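The Register of Candidates

The Electoral Office of the Province of Grorkby opened its doors at the usual hour and closed them at the statutory one, and between those two events the Aravena Party did not file its papers.

The Office recorded this in the manner prescribed. A line was drawn beneath the last entry in the register, the seal was applied, and a certificate was prepared stating that one nomination for Governor had been received, that it had been received in good order, and that it belonged to the Gamham Union. The certificate was dated 19 June 2025.

Under Section 18 of the Code, an independent candidate may be entered after the closing of the register if a petition bearing 3000 valid signatures was in the building before the closing. The section had been on the books for a long time and had never been used. It did not say where in the building the petition had to be, or whether anyone had to know about it.

The petition was found in the cloakroom by the night clerk. It lay on the shelf for hats, tied with tape, and it proposed as Governor the holder of a post-office box in the district of Pleltetix. No further name was supplied. The night clerk carried it upstairs, entered it in the book of lost property, as the rules required, and then in the book of incoming correspondence, as the rules also required. The two entries bore different times, and much was later made of this.
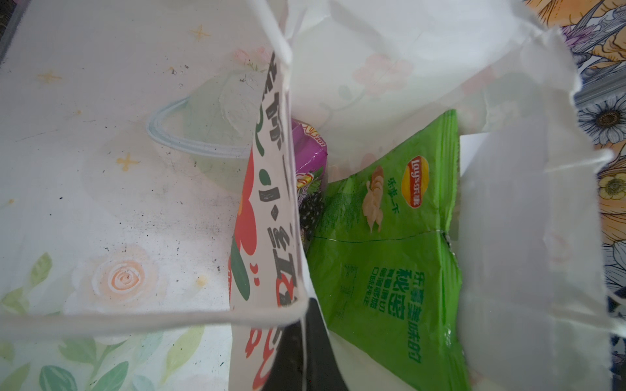 The times could be argued over until winter, the deputy registrar remarked, and the signatures would still have to be checked by July. The remark was entered in the minutes.

The checking was done in the long room on the second floor, with the blinds down and a representative of the Gamham Union seated by the door. Each signature was compared with the card on file. Where the card was missing, a letter was sent. Where the letter came back, a second letter was sent, and the signature was set aside in a gray box.

When the work was finished, the Office found 2961 signatures valid. The gray box was then opened, and in it were 300 more, every one from Pleltetix, every one awaiting an answer to a letter.

The Union's representative asked that the petition be refused. The Office replied in writing that it could neither refuse nor accept a signature whose owner had been asked a question and still had time to answer it. The time allowed was ten working days – the Code was clear on that point, if on few others.

On the ninth day the mail from Pleltetix arrived in a single sack. The night clerk, who had been moved to the day shift for the purpose, signed for it and carried it up to the long room. The representative stood. The registrar took the seal out of its drawer, set it on the table beside the open register, and asked for the first envelope.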